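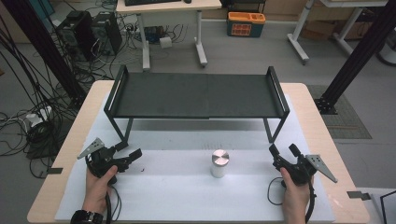 New code for hand-guided robot training leaves the hard parts for later

Apr 28, 2023

Bokex has put out a code of good practice for workshops where people teach robots by doing the job themselves, with a gripper in each hand. It runs to 17 pages. Two of them deal with the person holding the grippers.

The rest covers the bench, the objects on it and the records kept afterward. Work surfaces should be padded where small containers are likely to be dropped or knocked over. Shelves and racks must stand without rocking. Cables from hand-held tools should be kept "reasonably clear" of the work, a phrase the code uses again and again and never defines.

Floor cables get a single paragraph. It says they should be tidied "where practical," and anyone who has spent time in a room with computers on the floor and a power strip feeding them knows how that tends to go. An earlier draft, sent around in February, told sites to cover or lift every cable within reach of the operator's feet. The final text drops that.

Shafiq Wickramasinghe, who ran operator training at Clevard before going out on his own, read both versions and prefers the first.

"The draft had a rule you could check," he said. "You could walk in and say yes or no. Now you walk in and somebody tells you it wasn't practical."

He also questions the section on breaks. Operators are to rest "as needed," with no limit on how long they may repeat the same lift-and-place task. Clevard's comments on the draft asked for a short pause after every 12 repeats. Bokex says it looked at the idea and found that tasks differ too much for one number to fit.

That may be so. It is also true that the code finds room for firm numbers elsewhere, including how many backup copies of each session a site should keep and how its files should be named.

Bokex says the code rests on a review of 1,079 recorded sessions at member sites. It hasn't released the review, and a spokesperson would not say how many of those sessions were checked for operator strain or trips. Dristow, one of the members, has signed up. Seneviratne has not, and says it will stay with its own house rules until it sees the figures.

Signing is voluntary. Sites that do so will fill out a form once a year stating that they follow the code. There are no visits planned, and the form has no question about the floor.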